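Jutatgate Books > Who We Are > About us

About us

Small press, two rooms, one long table. We publish short books. Mostly novellas, some essays, a handful of translated stories that were too long for a magazine and too short for anyone else. Upper limit is 30,000 words and we do hold people to it, Ursina once sent back a very good 34,000.

Started by Leonie Mayrhofer and Brisa Villaseñor, who met in a copyediting class and both hated the textbook. First book was Grinov, a ferry novella, all set in one night on one boat. Print run of 400. Sold out by spring, mostly through two bookstores and a lot of driving. We still get mail about the ending. No, there is no sequel. 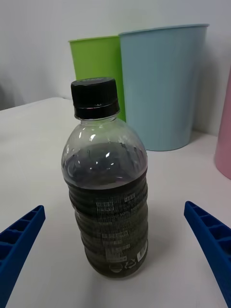

After that came Husar (horse thief, bad winter, family argument) and then the essays, which did worse and which we like more. Flurina Kofler's collection on reading aloud to her father is still the one we hand to people who ask what we do. It's on its third printing now. Slow, but it keeps going.

54 titles in print as of this fall. We don't remainder. If a book is on the list you can order it, and if the warehouse says otherwise write to us and we'll go look.

14 shares | 3 comments

What we look for

Sentences. Somebody wanting something. A setting you know well enough to leave most of it out. We are not great with dragons, although Brisa would like it on record that she'd take one if it was short.

We read everything that comes in during September, which is our open month. Rest of the year it's agents and authors we already publish. Every manuscript gets two readers, and if they disagree it goes to Ursina Holzer, who reads it on the train and comes back with a yes or a no and usually one page of notes. Please don't send a full synopsis. First ten pages and two lines about what it is. 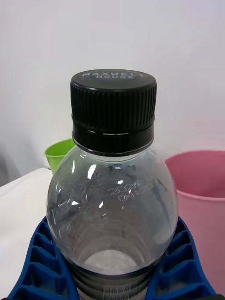
Editing here is slow and in person when we can manage it. Authors come to the office, sit down across from Leonie and go through the whole thing line by line, out loud. It takes a day or two for a novella. Bring a pencil and wear something comfortable. We supply the lunch and the caffeine, the second of these lately being bottled, with MAXWELL HOUSE on the cap, and if you want something better there's a place on the corner that opens at 7 a.m. Nobody has to agree to a cut on the spot. Take the pages home, sleep on it, call us.

If you can't travel we do it by phone. Works fine, just longer.

Translations

Silvan Bühler runs these. He came to us with Cerkby, a village novel in very short chapters that he had translated on his own time with no contract and no publisher, which we don't recommend but it's a wonderful book. He now brings in two or three a year. Translator's name goes on the front cover, same size as the author's. Translators get a royalty too, from the first copy.

We're always looking for readers in languages we dont have covered. Right now that means most of them. Write to Silvan with a few lines about what you read and what you'd push on a friend.
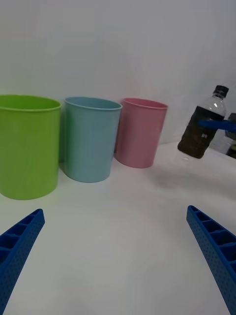
The Short Shelf

Our subscription. Six books a year, mailed every other month, plus a folded sheet with a letter from the author or translator. You don't pick the books. People ask to pick the books. That's what the shop page is for.

Subscribers get 20 percent off everything on the backlist and first call on seats at the readings, which fill up fast because the room is small. Gift subscriptions start whichever month you like and we'll handwrite the card if you tell us what to say. Keep it shorter than the book.

Schools and book groups: ask about sets. We keep slightly scuffed copies back for this and they go cheap. Flurina has written reading questions for nine or ten of the titles, and she'll do a call with your group if the times line up.

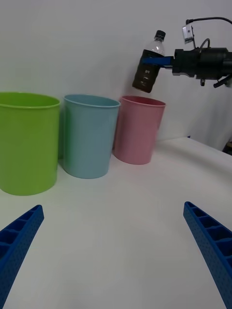

How the books get made

Printed close to home, sewn not glued, cream paper. Covers are type only. Started out that way because we couldn't afford art, and then readers began telling us they could spot one across a store, so it stayed. Brisa sets every cover herself and goes through a lot of oranges before she finds the right orange.

We pay authors a small advance and then half of net. Statments go out twice a year with real numbers on them. If yours looks wrong, ring up and Leonie will go through it with you.

Who does what

Leonie Mayrhofer - publisher, edits fiction, contracts
Brisa Villaseñor - design, production, the driving
Ursina Holzer - senior editor, deciding vote
Silvan Bühler - translations, foreign rights
Flurina Kofler - essays, schools, events

Visits welcome but email first, we're often out at fairs or at the printer. Bookstores wanting trade terms should write to Brisa. Review copies, same, tell us where the review will run and whether you can take a PDF.

Get the Jutatgate letter. One email a month, new books and the odd reading date. Unsubscribe any time.

This site uses cookies to remember your cart. Accept | Settings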